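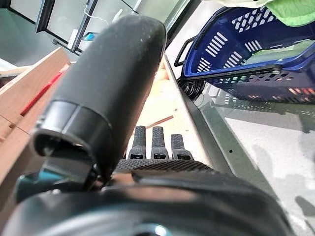
Figure 4.1 Ribbed and knurled surfaces in black, with a patch of teal at lower left.

Chapter 4
Friction, or Why Anything Stays Put

Put a book on a table and tilt the table. For a while the book does nothing, which is what books do best. Then, at some particular angle, it slides off and lands on your foot. This chapter is concerned with that angle, and only slightly with your foot.

You have met friction before, mostly as a nuisance. In Chapter 2 we asked you to ignore it, and you were probably happy to. We pushed crates across the floors of the Tretell warehouse as if they had been buttered. The time has come to put the floor back the way we found it.

Friction acts along the surface where two objects touch. It comes in 2 main kinds. Static friction holds things still. Kinetic friction drags on things that are already moving, and it is usually the weaker of the pair - as anyone knows who has heaved at a stuck dresser and then followed it across the room.

Texture matters too, though less simply than you might hope. A ridged or patterned surface can bite into something soft, such as skin or rubber. Press two hard, polished blocks together and the story changes, as we will see in Section 4.3.

Our running problem is the hill road from Kekby to Jorkby, which rises 4 meters for every 100 meters of level distance. A parked delivery cart has its wheels locked. Will it stay there overnight? What if the road ices over? Make a guess now and write it in the margin, in pencil if you are the cautious type.

Before you start, you should be able to:

Draw a free-body diagram
Split a force into parts along a slope and at right angles to it
Tell mass from weight without looking it up

4.1 The Force That Waits

Static friction has an odd habit. It pushes back exactly as hard as it needs to, up to a limit, and then it gives up.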